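Coming back to work after a long break: a talk with the head of the returners' scheme at Veveck

When people stay away from work for some years, to raise children or to look after a parent, the way back is often harder than they expect. Veveck, an engineering firm with offices in Vovberg, started its returners' scheme for such people in April. I met the woman who leads it in the canteen, at half past eight in the morning, before her first meeting.

"Most of them apologise in the first five minutes," she told me. "They say sorry for the gap in the CV. I ask them to stop this, and then we talk about what they can do."

The scheme lasts 17 weeks and it is paid from the first day. This spring 60 people applied and 12 were taken. Each has a manager and also a mentor from another department, who does not write any report about them.
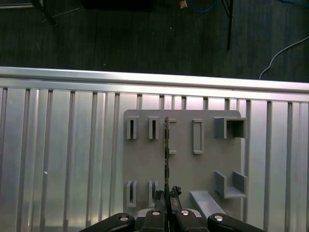

Onu Bidgate
Careers and Workplace Writer

I asked her why the mentor must come from outside the team. "Because you will not tell your manager that you are afraid of the new software," she said. "To a person from purchasing you can say it over a coffee."

She herself was at home for six years. When she came back, to a different company, she was given a desk and a password, and after that she was mostly left alone. "I cried in the car park more than once. I don't say it to get pity. I was a good planner before and I was a good planner after, but in between I had forgotten it."

Not everything in the scheme has gone well. The first timetable put the training at four in the afternoon, when many participants had to collect their children, and two of them almost left. It is now held at ten. She would also like to offer more part-time places, but some department heads still refuse them.

"They tell me the work can't be divided," she said, and looked for a moment at her cup. "I have divided it myself, on paper, and I gave them the paper. We will speak again in the autumn."

Applications for the next group can be sent to the Vovberg office with reference number 2367. A covering letter is not required.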